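4.2 Session extension and overstay behavior

Extension requests were the second most frequent action in the Zulstead logs, after session start. A driver who had paid for a fixed period could add time from the phone without returning to the vehicle, up to the posted maximum for the block. The meter-only blocks allowed no such action. A driver there had to walk back, pay again at the post, and in most cases display a new receipt.

We drew a sample of 1,387 paid sessions from the March records. Sessions shorter than five minutes were removed before sampling, as most of these came from drivers who entered the wrong zone number and started again. Each remaining session was linked to the enforcement record for the same zone by plate and time. Plates were hashed before they reached us, so a match could be confirmed but the plate itself could not be read.
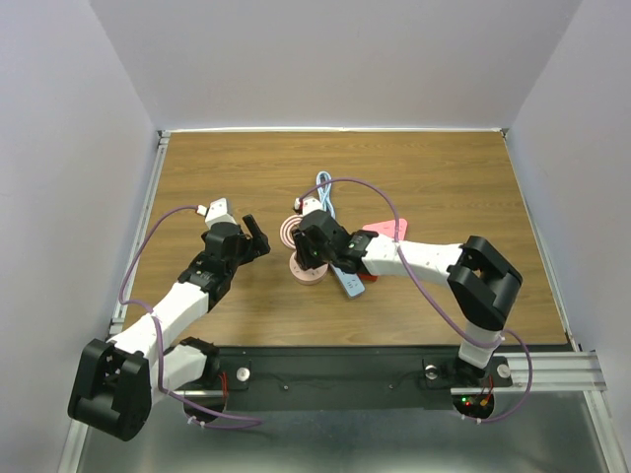
Overstay is defined as the time between the end of paid parking and the first event showing that the space had been vacated. On blocks with curb sensors, that event is the sensor release. On the remaining blocks it is the next paid session in the same numbered space, which sets an upper bound only. The two measures are reported separately and should not be pooled. A space can stand vacant for an hour before the next driver pays for it, and the second measure would count all of that hour as overstay.

The Kälin sensors report a change of state after a hold period of two minutes. The hold prevents a passing truck from registering as an arrival, but it also delays every release by the same amount. We subtracted the hold from all sensor-based overstay values. Where the result was negative, it was set to zero.

Reminder messages were sent ten minutes before the end of the paid period. Drivers could turn them off, and the log keeps the setting in force at session start. It does not show whether the message was read, so the analysis treats a sent reminder and a seen reminder as the same thing.

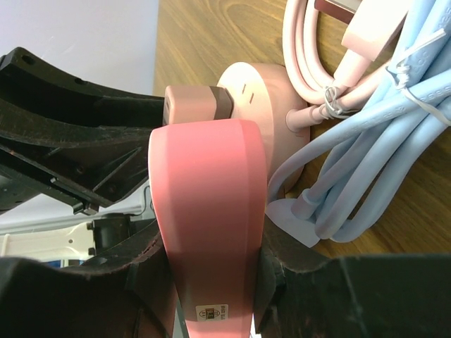 Extensions clustered in the interval between the reminder and the end of the session. Few were made earlier. A smaller group came in the last minute, and some requests arrived after the session had already closed. The payment back end, supplied by Gollico, handles a late request as a new session with a new transaction fee. In the raw table such a case looks like two separate visits. We joined them when the plate hash and zone agreed and the gap was under three minutes.

The joining rule matters for the comparison with Miltness, where the back end grants a grace period and writes a late request to the original record. Without the rule, Zulstead would show more visits and shorter stays than Miltness for identical driver behavior. The threshold was set by inspecting 100 candidate pairs by hand. Longer gaps often involved a change of space within the zone.
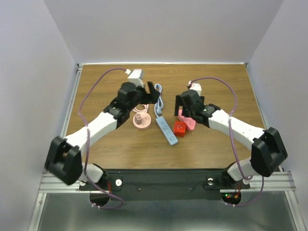
Ilze Vanags objected on reading a draft of this section that a three-minute threshold suits downtown blocks but is too tight near the rail station, where drivers lose signal on the lower platforms and send the request once they are back at street level. We reran the join for the station zones with a limit of six minutes. The number of joined pairs rose in those zones, and the order of the zones by median overstay did not change. The shorter limit is retained in the main results.

Blocks with fewer than 52 sessions in the sample were left out of the block-level model. Most of them are on the eastern edge of the paid area, where demand is low outside the morning peak.
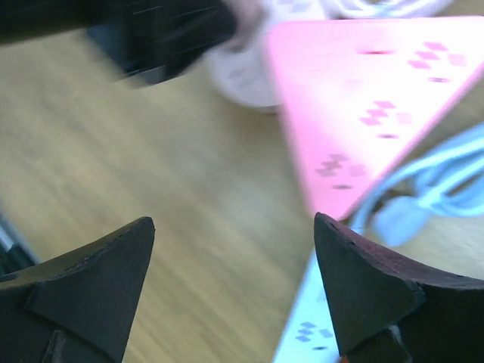 Confidence intervals were obtained by resampling whole blocks with replacement, 1,000 times. Resampling single sessions would have ignored the dependence between drivers who face the same signs, rates and patrol schedule. Intervals for the sensor blocks are given first in each table, followed by the upper-bound values for the other blocks.

Figure 4. Overstay on sensor-equipped blocks in Zulstead, by reminder setting at session start. Values are net of the two-minute sensor hold.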